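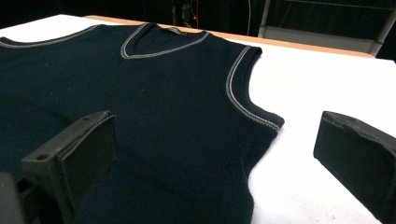 Forum > Shop Talk > Equipment and Automation
Thread: Can any machine fold knitwear yet?

hemline_dot
I manage finishing for a small outfit that does school and band uniforms. Sweater vests are our biggest folding job. In a busy week before the fall term we fold and bag 1,000 pieces, V-neck vests mostly, plus cardigans and some polos. Two people do it by hand on ordinary tables.

The owner came back from a trade show in May convinced that a robot could take this over. I have been asked to write up whether that is realistic. I don't want sales talk. Has anyone here run a folding machine on knits, or watched somebody try?

pressroom_gil
Shirt folding machines have existed for a long time and they work. You put the shirt on the form, the machine folds it around a board, done. A person still loads every single one. If your pieces all come in a narrow range of sizes and you have the volume, it pays. At 1,000 a week in a short season I doubt it.

Knits are worse than wovens on those. The rib stretches when you pull it onto the plate and you get one shoulder longer than the other.

hemline_dot
Loading is most of our time, so a machine that needs loading doesn't get me very far. What the owner wants is something that picks a vest out of the bin and hands back a folded one.

T_Hamada
I worked on a garment handling project for three years, so take this as one person's experience. There are four separate jobs in what you describe:

1. Get one garment out of a pile, one only.
2. Get it flat and facing a known way.
3. Fold it.
4. Move the folded piece without it coming undone.

Job 3 is the easy one. If a vest is already lying flat and front side up, two arms with plain two-finger grippers can fold it well enough most of the time. Jobs 1 and 2 are where the time goes. Ours would pick up a vest by a random point, hold it up, look for an edge, grab that, look again. Some went flat on the second try. Some went six or seven tries and then a person reached in.

On a good day we ran 400 pieces and a person had to step in on a lot of them. That was one style in one color.

Toshio Hamada

marisol_k
Six or seven tries to lay out a vest? My nine-year-old does it in one.

T_Hamada
Yes. She has much better hands than we had.

bench_and_bobbin
I'm going to disagree with the gloomy tone. Ten years ago the demos took many minutes for one towel. The current ones are a lot quicker and they cope with garments they haven't seen before, up to a point. If the OP's owner is thinking about a purchase five years out, "not yet" is a different answer from "no."

pressroom_gil
The demos have been about to be ready for as long as I've been in the trade. Show me one in a plant with no engineer standing next to it.

bench_and_bobbin
There was a household one too, the Dorurard folder. A cabinet you clipped your laundry to. My sister-in-law had one.

pressroom_gil
And?

bench_and_bobbin
She went back to folding by hand. You had to clip each piece on and it wouldn't take anything small or anything thick. I'll give you that one.

jkadlec
Dark garments deserve a mention. I do vision systems for packaging lines and we did a trial on navy and black knitwear. On a white table the outline is no trouble, since the contrast is as good as you could ask for. Inside the outline is the hard part. A dark rib swallows the light, so a shallow wrinkle barely shows, and a second layer lying on the first can look the same as one layer.

Contrast trim helps a great deal. If your vests have a light stripe at the neck and armholes, the software can find the V and the armholes and work out which way up the thing is. Our plain black ones scored far worse than the trimmed ones.

Lint is a nuisance as well. The pale specks read as features if the settings are too sensitive.

Janka Kadlec

hemline_dot
That is useful. Most of ours are navy with two light lines at the neck and armholes. A few schools want them plain.

Does the gripper damage the knit? A pulled thread on a new vest is a reject for us.

jkadlec
Ours had hard flat fingers at first and we had some snags, nearly all from closing on the edge of the ribbing and dragging sideways. Soft pads fixed most of it. The pads wear and have to be changed.

T_Hamada
Same with ours. The other trouble with a stretchy fabric on a smooth table is picking up the edge at all. The finger pushes the cloth along and it bunches up in front of the finger. A person slides a fingernail under without thinking about it. We ended up with a slightly soft table cover so the fingertip could press down and get underneath. Bare hard tabletop was the worst surface we tried.

marisol_k
What does one of these cost? Nobody has said.

pressroom_gil
A used semi-automatic folder from Pistden with the bagger attached, I was quoted enough to pay a part-timer for two seasons. That's a machine you load by hand. A pair of arms with cameras and somebody to program it, you can guess.

stoyanova_finishing
We are a contract finisher (Stoyanova, knitwear only). For comparison, our people on vests average 584 in a shift, folded, stickered and bagged. That's one person, trained, with a folding board and the bins at the right height. If your two people are doing 1,000 a week between them I would look at the table layout before I looked at any robot.

hemline_dot
They also do inspection and trimming, and neither is on it full time. But point taken. We don't use boards at all. I always figured they'd slow things down on a knit.

stoyanova_finishing
Use a thin one with rounded corners. Face the vest down, board at the back neck just under the label, sides in, hem up, pull the board out. The V ends up centered and the stack stays even.

bench_and_bobbin
I would still put the arms in the write-up as something to look at again later. Bollerura is taking shops on for paid trials and they bring the equipment. You'd learn more from a week of your own vests than from this thread.

pressroom_gil
Only if they agree to start from the bin. If they ask you to lay the vests out flat first, you have done the hard part for them.

T_Hamada
Agree with Gil there. Ask for 500 pieces from a mixed bin, navy and plain together, and have one of your own folders write down each time a person touches one.

hemline_dot
Thanks, all. I'm going to write it up as no for this season, boards now, and ask for the bin trial with those conditions. I've ordered two boards to start. If the trial happens I'll post the numbers in this thread.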